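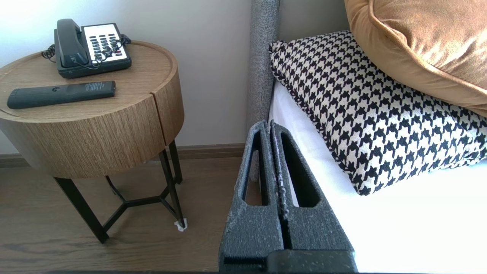

Ruan Gumede replied that he'd keep the landline whatever anyone else said, and that people who get rid of them always regret it the first time the power goes off.

Quoting dineo_n:
Well I did say I wanted opinions, Ruan! For anyone who's only just found the thread, I'm trying to decide what to do about phones in my mum's guest house in Nisturgate. Eight rooms, one line coming in, and a little switchboard thing under the stairs that my dad put in years ago. The firm that used to look after it has packed up and I've been quoted 300 a year by Tshabalala for a service contract. For phones that hardly ring!

sizwe_vw
300 is daft money for eight extensions. What do they do for it, dust them?

dineo_n
One visit a year and "priority call-out". I asked how quick priority was and the chap said he'd get back to me. That was in April.

kgomotso
Get rid. We took ours out at the Bullmont place and put a card in each room with a mobile number on it. In 13 months I've had one complaint, from a man who wanted to ring down for more milk and didn't see why he should use his own minutes. I took his point but I also had the milk to him in less time than he'd spent grumbling.

Ruan Gumede
And when a guest's mobile is flat? Or there's no signal? Half of Nisturgate is in a dip, I lost a call three times on the main road last month. An older person who feels poorly at two in the morning wants to pick something up and have a voice on the other end. They don't want to be reading a card without their glasses on.

kgomotso
They could knock on a door like people did for hundreds of years.

Ruan Gumede
Which door though? It's dark and they've been there one night.

dineo_n
Ruan has a point about the signal, the back rooms are hopeless unless you stand at the window. Mum is firmly on his side by the way. She likes to be rung. She says if the phones go then she'll have people shouting down the stairs for towels, and she may be right, we've got one regular who shouts anyway.
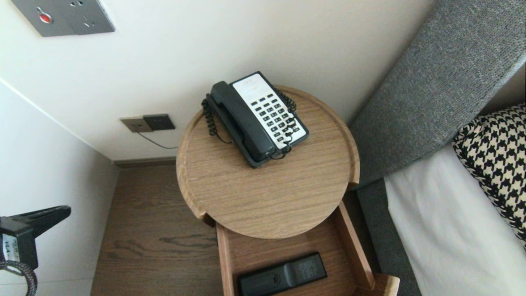 Re: Keeping the old room phones going
Posted November 14, 2018

pravesh_m
Coming in from the wiring side, as I used to do this for a living. Before you pay anybody, check the cords. Most "dead" phones I was sent to had nothing wrong with them apart from the curly cord between the handset and the base, which gets stretched and twisted until a wire breaks inside. Swap it with one from a room that works. If the fault moves with the cord you've found it, and a new cord is cheap. If it doesn't, try the whole phone in another room's socket. Then you know whether it's the phone or the line.

dineo_n
Oh that's brilliant, thank you! We've got three that crackle and I'd written all of them off. Will have a go tonight when the guests are out at dinner.

sizwe_vw
Crackling could be damp in the socket too. Had that at my aunt's, green gunk all over the screws.

pravesh_m
Could be, yes, but do the cord first, it's a ten-second job. And untwist the others while you're at it: hold the cord up and let the handset dangle till it stops spinning. Over the bed, please, in case you drop it.

kgomotso
I still say you're putting off the inevitable. What happens when the box under the stairs goes?

pravesh_m
Then you find a second-hand one. Wosmont had a shelf of them last time I was in, nobody wants them. I wouldn't spend 300 a year insuring against it.

kgomotso
Fair enough, I'd agree with you on the contract at least.

Ruan Gumede
Mark the calendar.

dineo_n
Update: two of the three were the cord! The third still sounds like someone frying eggs so I'll have the socket off tomorrow and look for Sizwe's green gunk. Mum has already rung me from room 3 to tell me it's working. I was standing in the corridor outside room 3.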